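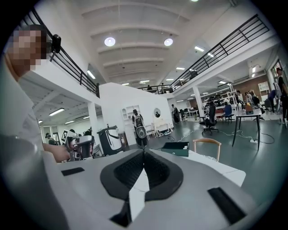 Benjelloun Teaching Group, Department of Mechatronics

Chapter 3
Showing the Robot What You Mean

The first time I tried to teach a robot to move a jar, I did it with a joystick and a great deal of swearing. I was a second-year student at Lallton, the arm was an old Hokano, and it took me most of an afternoon to get the jar from one side of a bench to the other. My supervisor, Nouhaila Radwan, wandered past, picked up the jar, put it down where I wanted it and said, "Why can't you just do that?"

I've thought about that question ever since, and this chapter is my long answer to it!

In Chapter 2 we wrote motions down as code, point by point. That works beautifully when every part turns up in the same spot. It falls over as soon as the jar is a hand's width to the left, or somebody swaps it for a box. So now we're going to do what you'd do with a new flatmate who can't find the kettle - we're going to show it.

There are two main ways to go about this. In the first, remote control (you'll see it called teleoperation), you drive the real robot from a distance and it records everything it did. You get data from the robot's own joints, and that's lovely, but you also get my joystick afternoon. Delay creeps in, your sense of touch goes missing, and you need a working robot for every single hour of practice.

In the second, you leave the robot out of it and carry its hand yourself. You hold a gripper in each fist, squeeze to close the jaws, and get on with the job at something close to your normal speed. Printed square markers on the tools give a camera a pattern it can track, so later on we can work out where each tool was and which way it was pointing. I'm very fond of this method (you may have guessed) and most of our Jidik exercises use it.

It has its own traps, though. Your elbow bends in ways an arm on a stand can't copy. You'll lean around the table without noticing, and the robot you have in mind may be bolted to the floor. And people are sneaky about using their spare fingers! When we sorted through our first batch of 730 demonstrations, we had to throw out 62 of them, mostly for motions the arm couldn't reach.

Before you go on, try picking up a jar with a pair of kitchen tongs in each hand. Do it slowly and pay attention to where you hesitate, which hand goes first, and how you line up the jaws before you commit. Those little pauses are part of the lesson, and we'll want them in the recording.

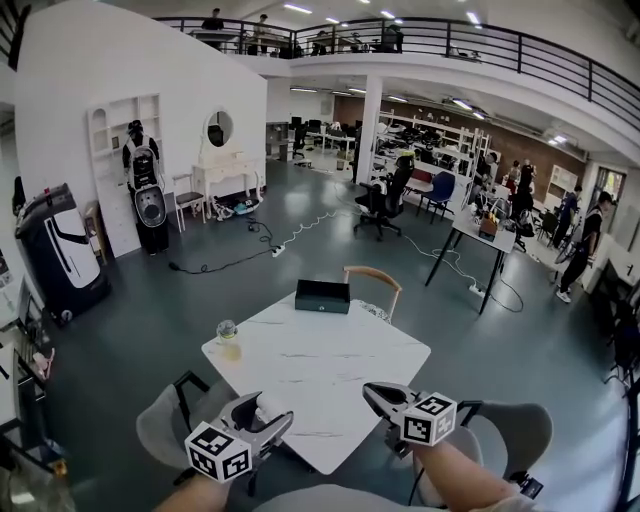 3.1 Setting Up a Two-Handed Task

Start with a table you can reach across comfortably and no more than a couple of objects. Decide where each one begins and where it should finish, and write both down. I always rest the grippers just above the near edge of the table before I begin, so that every recording has a similar starting pose and I'm not hunting for it afterward.

Search this book Enter keyword Go

Contact the department | Copyright Benjelloun Teaching Group | Back to top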